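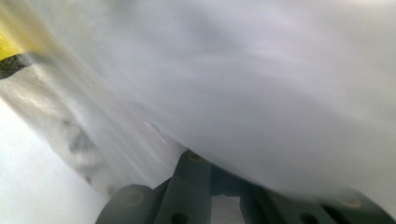

Will the Irngate set finally put the episodes in story order, one reader asked under the earlier preview, or is it going to be broadcast order again with the flood two-parter stuck in the wrong place?

Broadcast order again. The flood two-parter still plays before the episode that sets it up, and the menu offers no alternate sequence. Viewers who already know the show can work around it with the chart at the back of the booklet. Viewers who don't will see the night porter return from an absence they haven't been shown yet.

Irngate – The Complete Series
Released by Ekance
Format: DVD, 13 discs
Running time: 1112 minutes including extras
Subtitles: English, all episodes
Booklet: 178 pages, stitched

For anyone coming to it new, Irngate is a half-hour mystery serial for older children, set in a boarding school above the harbor town of Skiltport. The school has a locked observatory, a headmaster with two sets of account books, and a group of first-year students who find a brass plate under a dormitory floor. The first series is about the plate. The second is about the people who made it. The third drops both for most of its length and follows a rowing team, and opinion on it has been divided ever since.

Picture

The source is the standard-definition master used for the late repeats. Ekance has cleaned it without sharpening it much, which was the right decision. Earlier single-disc releases had heavy edge halos on the school railings and on any striped clothing. These are mostly gone. Night scenes in the boathouse remain noisy, and the darkest shots show blocking in the corners of the screen. It is worst on the discs that carry five episodes, where the bit rate visibly drops during the titles.

Aspect ratio is correct throughout, with one exception. The recap before the second-series finale is stretched horizontally. The episode itself returns to normal as soon as the recap ends.

The film inserts, used for the cliff and harbor footage, have been left at their original color balance. They run slightly green next to the studio material. Previous versions pulled them toward blue, and the Skiltport sequences then looked like dusk at noon. I prefer the green.

Sound

Two-channel mono on every disc. Dialogue is clear, and the hum that ran under the observatory scenes on the old release has been filtered out. There is a sync fault on the fourth disc. Lips and voices drift apart after the midpoint of the second episode, by up to 200 milliseconds, and stay that way to the credits. I tested on two players and a computer drive and got the same result on each. Ekance has not listed a replacement disc.

The theme music is the original version on all three series. The repeats had replaced it with a library track after the first.

Cuts and restorations

Most of the trims made for the repeats have been put back. The important one is the kitchen argument in the first series, where the head cook admits to hiding the register. Without it, her leaving the school makes no sense, and for years people assumed the actress had been written out at short notice. The scene is complete here. You can tell where the restored part starts, as the picture is a little softer and the room tone changes.

Two trims are still missing. One is a short exchange on the ferry. The other is the last shot of the Manole episode, which used to hold on the empty lighthouse for several seconds before the credits. On this release it cuts to black early. Manole is the drowned village the students can see at low tide, and the long final shot was the first time the audience got a proper look at it. The booklet prints a still of the missing shot and says the footage could not be located.

Extras

The extras fill most of the last disc.

The location tour is the most useful item. It goes through the harbor, the school exterior and the boathouse in shooting order, with matching clips inserted. The narration is slow, and there is no chapter stop between locations.

Commentary tracks are provided for four episodes, three of them from the rowing series. They are technical and fairly frank about the budget. The rowing story was written late, after the planned observatory set proved too expensive to rebuild. That explains why the door stays shut all year. It doesn't help the middle episodes, which repeat the same argument about who should be cox.

The blooper reel can be skipped. The unaired pilot can't. It has a different headmaster, a much smaller plate, and a version of the dormitory scene that plays better than the one that went out.

Booklet

Well organized and better proofread than is usual for these sets. Each episode gets a synopsis, a list of continuity points and a short production note. The story-order chart is on the last spread. The synopses give away endings in their first lines, so leave them until after viewing. My copy has two pages printed slightly crooked, with no loss of text.

Packaging

Discs sit in overlapping trays, two to a panel, and the lower disc can't be removed without taking out the upper one first. The hub grips tightly. Press the center before lifting. The outer box is thin card and arrived with one crushed corner.

Verdict

Owners of the separate releases should buy this for the kitchen scene, the pilot and the improved picture, and should keep their old copy of disc four until the sync fault is dealt with. New viewers can start here as well, with the chart open beside them. The menus remember the last episode played on one of my players and forget it on the other.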